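Notebook, folding bench. August, started 2:15 pm

Jerseys again. Carried over from last page: the towels are done, the tees are done, the Rathjen bin is sorted and labeled. Left to do is all the sleeveless stuff, and that's the slow part. No sleeves means no obvious corners to grab, you end up pinching an armhole thinking it's the shoulder and the whole thing twists.

Padded top is better than the bare table for this. Fabric grips a little so the first half stays put while you bring the second over. Downside, slick mesh types still creep toward the front where the edge rounds off. Keep work a hand's width back. Note for whoever does the Kundale batch, same thing will happen to you.

Method as of today:
Find the neck trim first. Always. It's the only part that keeps its shape in a heap.
Shake once, lay face down, number under.
Smooth from the neck out to the hem, sides last.
Sides in to the middle, 2 folds, then hem up to the neck, flip.
Number should land on top in the middle. If it doesn't, redo, dont try to nudge it.

Tried it face up too. Faster start, but the printed numbers are stiff and they want to crease right down the edge of the digit. Face down wins.

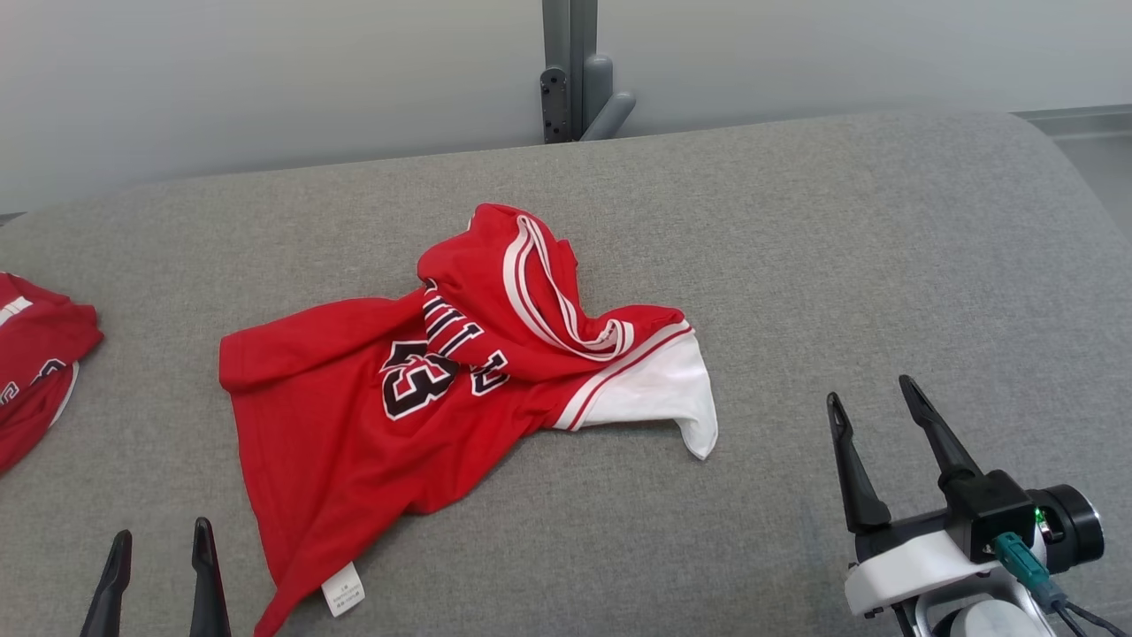 Red ones are the worst to read when bunched. Red body, white sides, red stripe between, so a side panel flipped over looks like the back of something else. I lost time on that twice before I started tracing the neck trim around with a finger until I hit a shoulder. Care label is the other good clue, it's down at the hem, so label end = bottom. Check it before you shake, not after.

Finished ones go to the left. Keep the stack square or it leans by the time you're four or five high and then you're refolding from the bottom.

Timing. Set the kitchen timer for 60 seconds per piece, from heap to stack. Tees were easy under that. First few jerseys ran over, later ones made it with not much to spare. Not going to push the limit lower till the folds look the same every time. Drekar sheet says 60 as well so leave it.

Problems:
Lint off the gray cover shows on the black numerals. Roller is in the second drawer, needs a new sheet.
Fold width drifts. Mine get wider as I get bored. Cut a cardboard strip to size? Juston bench has one, ask to borrow or just trace it.
Big lettering across the chest makes the top half springy, pops back open. Press flat with forearm, count to three, let go.

Stopped 4:40. Stil to do: rest of the reds, then the matching shorts. Put the lid back on the bin.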